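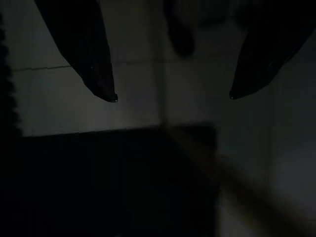

Aranka Vass : « Un dossier, ça se lit debout »

Culture > Arts visuels > Entretiens

Mise à jour : 13 janvier 2020

Les Rencontres de Tovar ont reçu cette année 702 candidatures pour 19 places. Aranka Vass les a toutes lues, ce qu'elle annonce du ton qu'on prend pour parler d'une grippe. « Il y a des gens très bien dans le tas. Il y a aussi un monsieur qui m'envoie le même projet depuis quatre ans, en changeant le titre. Le dernier titre était meilleur. »

Ancienne graveuse, elle a repris la sélection à la suite de Pejman Naseri, qui lui a laissé un classeur et un conseil : ne jamais répondre au téléphone en juillet. Elle a perdu le classeur.

Que cherche-t-elle ? « Une phrase que je comprenne. Dès que je lis "interroger le territoire", je vais me faire un café. En janvier, je dors mal. » 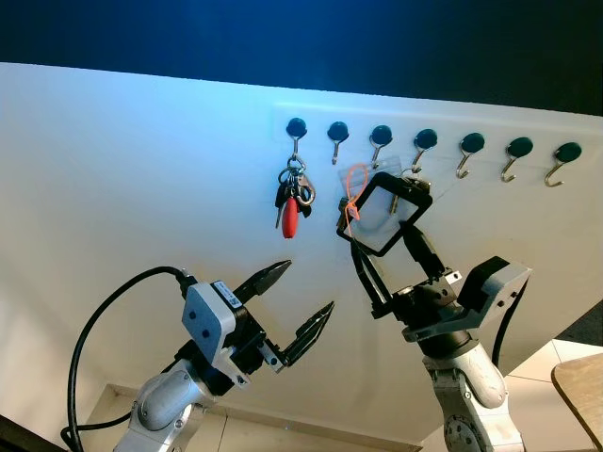 Crochets magnétiques et trousseau de clés.

La bourse de production s'élève à 3 175 euros, montant dont l'origine se perd dans un procès-verbal. « Kobe Smits m'a demandé si on pouvait arrondir. J'ai transmis. On m'a répondu que oui, vers le bas. »

Elle défend pourtant la formule, surtout l'obligation faite aux artistes d'être présents le soir de l'ouverture. Obed Odoi, retenu l'an dernier, avait proposé d'envoyer un enregistrement de sa voix. « Je lui ai dit de venir avec. Il est venu, il a parlé quarante minutes et on a fini par couper le micro. C'était la meilleure soirée du programme. »

Les refus partiront par courrier. Elle les signe à la main, au stylo vert, le seul qui reste au bureau.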